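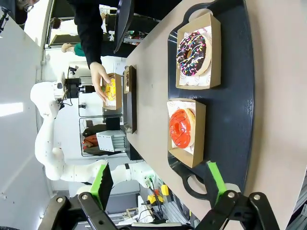
Ticket 3720
Subject: Glaze sticking to box liners, donut service
Site: Kanesel, serving table
Opened by: Heledd Morgan
Assigned to: Siwan Probert, Fasley Catering Support
Status: Closed

The site reports that glaze is lifting from the donuts when guests take them out of their boxes. The complaint concerns single portions served in kraft boxes with patterned paper liners. Of the varieties on the table, the chocolate-glazed donut with multicolored sprinkles is reported as acceptable, while the orange-red one with the dark chocolate drizzle and the yellow-glazed one are reported as leaving glaze on the paper. The site requests a change of liner or a change of product.

09:40 S. Probert
Request received. Please confirm the liner stock in use and the interval between glazing and boxing.

10:15 H. Morgan
Liners are Griffiths stock, carton 71. The morning batch was boxed 4 minutes after glazing. The kitchen was short of rack space.

10:50 S. Probert
The interval is too short for fruit glazes. Please hold the next batch on open racks for 12 minutes and box as usual. Do not change the liner during this test. Boxes are to remain open until they reach the table.

13:05 H. Morgan
Second batch served. One yellow portion marked the paper at the side. No other marks reported.

13:20 S. Probert
Result accepted. The side mark is consistent with an oversized portion touching the box wall. Rack time has been added to the Kanesel kitchen sheet. Replacement liners will not be issued.

Closed 13:25. Copy to Eifion Gittins, Stores.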